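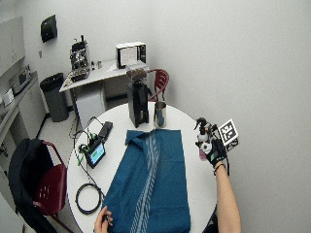
Ticket: Round table / coffee corner – sticky film, marks, coffee dust
Site: Mamstead, small white room
Opened by: Viola Fiore
Picked up by: Guido Fontana
Opened: 21/11/2022
Status: closed, one thing carried over (see end)

Problem as reported (Viola)

White round table is tacky again. Sleeve sticks to it. Brown specks round the grinder that come back an hour after wiping. Also a grey haze when the light hits it from the side, looks like somebody wiped it with milk. Have been spraying and wiping every day with the teal cloth, the one with the pale stripe of dashes down the middle. Gets worse, not better. Please advise or come look.

Guido, first reply

Which spray, how much, and what happens to the cloth after? Is it the same cloth for the milk pitcher? Don't need photos of every speck, just tell me what you do start to finish.

Viola

Spray is the small bottle with the black trigger. It's Plovel, the table one, I mix it from the big can. Eight squirts straight on the table, more near the grinder. Wipe with the cloth, fold it, leave it on the desk by the espresso machine. And yes, the pitcher gets wiped with it too if it's the nearest thing. Cloth gets washed when it looks dirty. It's dark so it never looks dirty.

Guido

OK so that's probably most of it. Few things to try, one at a time please or we won't know which one did it.

1. Stop using the teal cloth on the pitcher. Today. Milk on the cloth, cloth on the table = film.
2. Wash that cloth on its own, hot, no softener. Softener leaves a coating and then it just pushes stuff around.
3. How are you mixing the Plovel? Need the amounts.

Viola

Mixing by eye. A good glug and then tap water to the top. Wash is done with everything else, there's softener in it, Brellis, the lilac one. Didn't know that was a thing.

Guido

By eye is how you get sticky. It wants one capful to a full bottle of that size and that's all. Too strong and it dries on the table and grabs dust. Empty the bottle, rinse it, pump clean water thru the trigger till it stops foaming. Then remix.

And the old layer has to come off first or you're just adding to it. Plain warm water, clean cloth, whole table. Change the water when it goes cloudy. Then dry it off.

Viola, update

Did the water thing. Took the jacket off the red chair and moved both chairs back so I could get round. Three changes of water!! First one came out grey. Moved everything off the top – the grinder, pitcher, the little screen and its black box and the whole nest of cables. Cables are the worst part, they drag through whatever is on the table. Wiped those dry only.

Table feels like a table again. Haze gone on the side near the desk. Still a faint patch on the left where the black box normally sits. Specks still there after the first coffee.

Guido

Good. Patch on the left – is it film or is it a stain? Fingernail test. If it drags it's film, do the warm water again in that spot only. If nothing moves then leave it, don't go at it with anything gritty.

On no account spray near the screen or the box or those green connectors. Spray INTO the cloth, away from the table, then wipe. Two squirts on the cloth does half the table. Eight on the surface was never going to dry properly.

Specks are a separate problem, that's the grinder. When did anyone last clean it out?

Viola

Fingernail drags so it's film. Redone, gone now.

Grinder, no idea. August? It was done when we got the new beans in, the Mazza ones. Hopper usually has beans in it so I never take it off.

Guido

August is too long. Mazza is a dark roast and it's oily, oil makes the fine stuff cling to the chute and then it drops off when it feels like it. That's your specks an hour later.

Do this:
– unplug it
– let the beans out into a tub, lid on, keep them
– hopper off, wash in warm water w/ a drop of dish soap, rinse, dry ALL the way. overnight if you can
– dry brush for the chute and round the base. no water in the grinder body, no spray either
– wipe underneath it, dry cloth first. Wet cloth on coffee dust makes paste and then you've got brown film on top of your white film
– hopper back, beans back, run 5 seconds and throw that bit out

Viola

Underneath was disgusting. A full ring of it. Hopper drying overnight on the desk next to the espresso machine, not ideal but no other space.

Next day: hopper back on, beans back in, ran it. No specks after two coffees. One or two after the third but I think that was me knocking the scoop.

Guido

Fine, that's normal. Dry brush after the last coffee of the day, takes 20 seconds. Order of work from now on: brush, then dry wipe, then damp cloth. Never damp first.

Cloth question, do you have more than one?

Viola

Only one of the teal. There's a pack of white ones under the desk, in the cabinet. Could use white for milk stuff and teal for the table only?

Guido

Yes do that. And hang the teal one up after, over a chair back is OK if it's not touching the jacket. Folded damp on a desk it goes sour in a day and you'd be smelling that next.

Viola

Five days in. Table still clean, no tack, haze has not come back. Teal cloth washed twice, no Brellis. It does pick up better, can feel it. The stripe has gone brighter too so I guess it was dirtier then it looked.

Resolved:
Film – Plovel mixed too strong, plus milk and softener in the cloth
Specks – grinder chute and underside, not cleaned since August

Carried over:
Cables on the left of the table. One hangs off the edge, one sits coiled loose and gets wiped round every single time. Need a clip or a tray. Viola to measure up, Guido to order. Separate ticket pls, this one is long enough.

Closed – G. Fontana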